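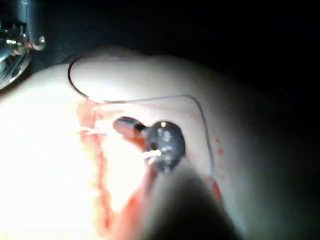
Stitches, knots and a great deal of red

04/05/2023

So the Burnau course has reached the stitching part, and I've been looking forward to it ever since I signed up! I came to it from dressmaking (400 hems, easily, and one disastrous wedding waistcoat) and I thought I'd be smug about it. Reader, I was not smug.

For a start, the stuff you sew into is pale and rounded and has a raised lip along the cut, so nothing lies flat the way cotton does. And the thread! It's so fine and dark, and it wanders off into big lazy curves the second you stop minding it.

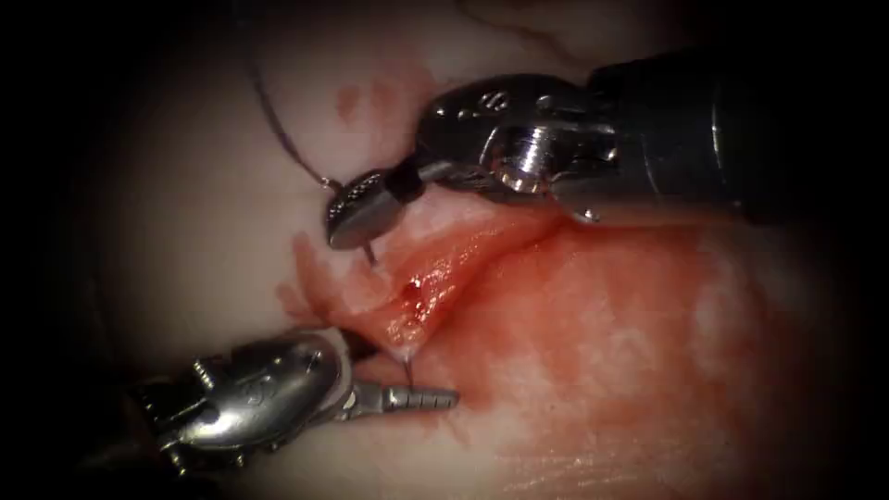
My old sewing teacher would have had me cut it shorter, and I think she'd have been right. Next time I'm asking for shorter lengths and a cup of tea first.
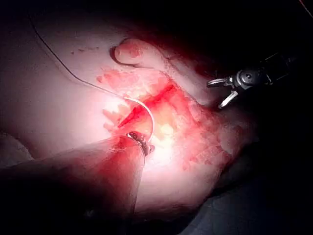 Curved needle, dark thread, mucky business all round.

I do love a curved needle, though. I've got a packet of them for upholstery and they make the same pleasing little arc. Knots are another matter. Mine come out lumpy, with whiskers. 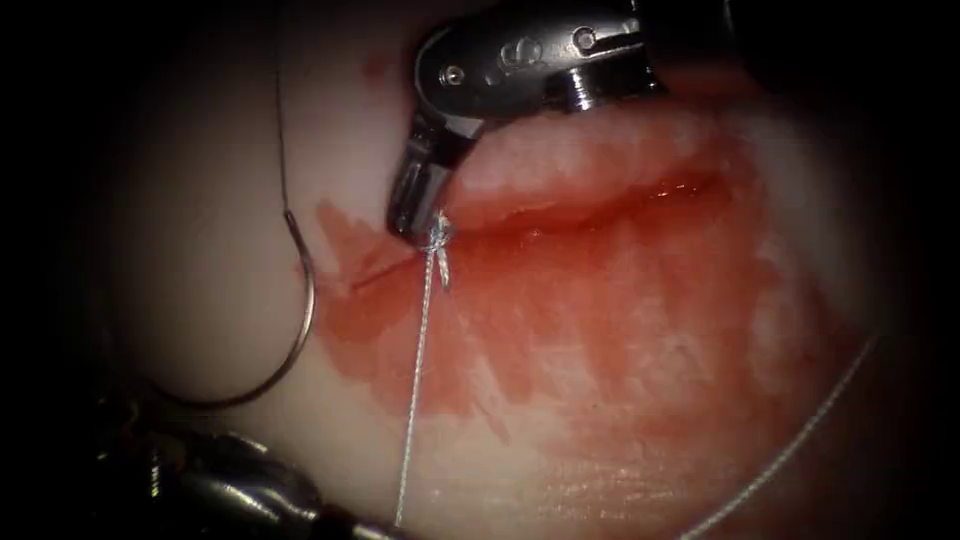 I'm told whiskers are fine as long as you leave enough tail, so I'm clinging to that until June, when we do the next lot over in Ogola.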